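Home Opinion Reviews Workshop Letters About Contact

Renting the grip: is the Prullov kit worth it?

By Rhodri Penry
11/2/18

Prullov wants 129 pounds a month for a gripper you hold in your own hand. I have had one on trial through Foulkes, who handle the hire side, and I think the price is fair for some people and a poor deal for most of the people it is being sold to.

The kit is a hand-held gripper with a camera built in. You pick it up, you do a job with it, and it records what the job looked like from the tool's point of view. The recordings are meant to teach a robot arm to do the same job later on. Prullov sells the hardware. The service that goes with it, which checks your recordings and files them, is run by Etidico under a separate agreement. You get one invoice and two sets of terms, and I would ask anyone thinking of signing to read both.

I run a small firm that fits out light assembly benches. We have looked at arms several times and sent them back each time. The arm was never the trouble. The trouble was the days spent telling it what to do, and then telling it again when the tray moved. So a tool that lets one of my own people show the job by doing it has an obvious appeal.

Learning to use it took me 15 minutes. That is the best thing I can say for the kit and it is a large thing. The fellow who does most of our packing had never touched anything of the sort, and he was producing recordings before his tea break. The older method, where you steer the arm itself by means of a second set of controls, took us far longer to learn and made everyone cross.

It is a big tool, though. The body is bulky and you notice it when you reach into a deep box or work near a shelf. My wrist ached after a morning. Prullov's leaflet talks about all-day use and I don't believe anyone who wrote that had done a full day with it. Work in short turns and swap hands if you can. The cushioned pad is well made and I have no complaint about it. I would have liked more thought given to the cable.

The camera has a very wide view, and buyers should think harder about this than the sales talk suggests. It takes in the whole room, ceiling and all. Whoever is at the next bench will be recorded along with the job. Etidico blurs faces as part of the service, and in the recordings I got back the blurring was sound. But you are still sending pictures of your premises to another company, with your shelves and your stock in them. My staff asked where the pictures went and how long they were kept, and I had to ring up to find out. That answer ought to be on the first page of the agreement. It was on the ninth.

Then there is the matter of how much recording you need. The monthly fee covers 100 recordings. For one simple job, say moving a part from a tray to a fixture, that may be enough to get started. For anything with a bit of variety in it you will go past the limit in the first week and pay for each one after that. I asked Foulkes how many most customers use and did not get a number. I would not hold it against them if the hire period were short, but the shortest they offer is 3 months.

The usual argument for hiring is that the kit will improve and you will be given the new one. I accept that up to a point. Britent, who do something close to this for the food trade, sell their tool outright and charge only for the checking. You own an older model after a while, but you also know what you have spent. For a small firm that matters more than having this year's version.

People who dislike the whole idea tell me it amounts to asking workers to train their replacements. I don't think that should be waved away. In our case the job being recorded is one we can't keep anybody in, and the man doing the recording would be glad to see the back of it. In other workplaces that won't be so. An employer who brings one of these in should say plainly what it is for before the box is opened, and should pay extra for the skill being copied. I paid a little more for the recording hours. Prullov's guidance has nothing on the subject and it should.

So who ought to hire it? A firm with one or two steady jobs, an arm already bought or on order, and somebody willing to look after the recordings. A college could make good use of it as well. If you have no arm yet and only want to see what the fuss is about, ask Foulkes for a demonstration and keep your money.

We are keeping ours until July. After that I will ask for a larger allowance at the same price, and if the answer is no it goes back.
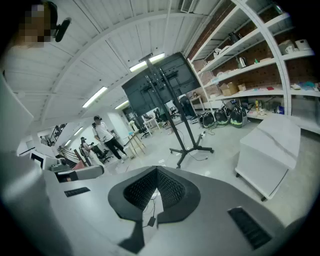
The view from the gripper in a workshop, with the cushioned pad in the foreground.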